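Open day at the Hoxha building, Sornport

I'd been meaning to get to the Hoxha open day for years, and this June I finally did it. It's on a Friday, of all days, so I took the afternoon off, caught the bus down to the harbour end of Sornport and walked up the hill with a sausage roll in one hand. Doors open at one o'clock. By ten past there was already a line, and the fellow with the clicker at the front told me they'd had 1,032 people through last year (he was very proud of that number).

Entry is free, parking is not. Bring coins.

You get a paper map and wander wherever you like. I started on the ground floor with Staltura, who do shelving and storage, and then went upstairs to the sorting room, because a woman on the stairs told me it was the best bit. Well! It's toy bricks. Three plastic bins in a row, blue, green and red, and every colour goes home to its own bin. I could have stayed all afternoon. I have two kids and a tub of bricks under the couch that hasn't been sorted once in its life, so you can imagine how I felt looking at a whole bin of nothing but blue.

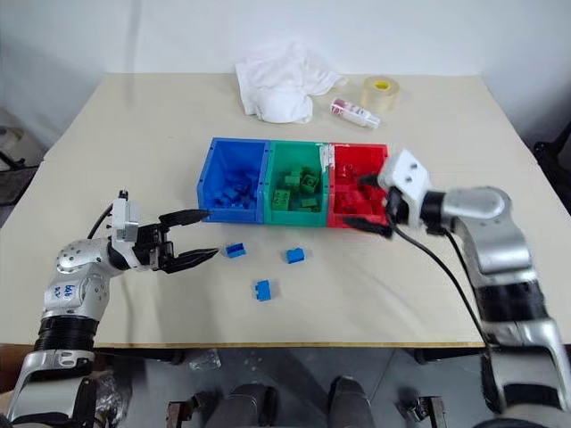

The sorting table, a second look

I went off for a coffee (decent, four dollars, they ran out of oat milk) and came straight back up. What I like about the bins is the front. It dips down and slopes towards you, so you can see what you've got and reach in without tipping the lot over. My tub at home has high sides all the way round and everything you want is at the bottom, always. Joined up in a row like that, they'd fit nicely along the back of our kitchen bench too.

There's a bit of tape between the green one and the red one, and I warmed to the place when I saw that. A roll of clear tape sits up the back with a scrunched white cloth and a little bottle lying on its side, much like the end of my own craft table.

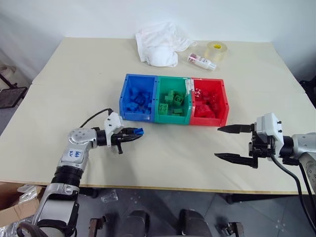
I got chatting with Cauã Queiroz, who was looking after the upstairs rooms for the day and was very patient with me. I asked him whether he'd sort by colour or by size at home and he said colour first, every time, and worry about size when you've got a rainy weekend. My sister swears by size. We've had words about this at Christmas. Cauã reckons a family only needs 50 or so of the long ones and the rest is just hoarding, which I chose not to pass on to my children.

The colour I'd struggle with is blue. There always seems to be more of it, and it gets everywhere, tall ones and small ones and the ordinary eight-stud sort that finds your bare foot at night.
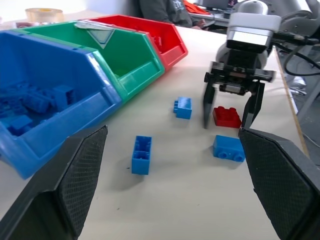 Anyway, my sister can have her sizes, I'm going with colour. I stopped at the Stonico stall on the way out and asked about bins for the house. They had a set of three for $20, only in grey, so I've left it for now and will try the hardware store first.

If you're going next year, get there before two, do the upstairs first and save the ground floor for when the line builds up. The lift is slow and holds one pram at a time. The toilets are behind the cafe, past the coat racks, and the last bus back to town leaves at 5:40.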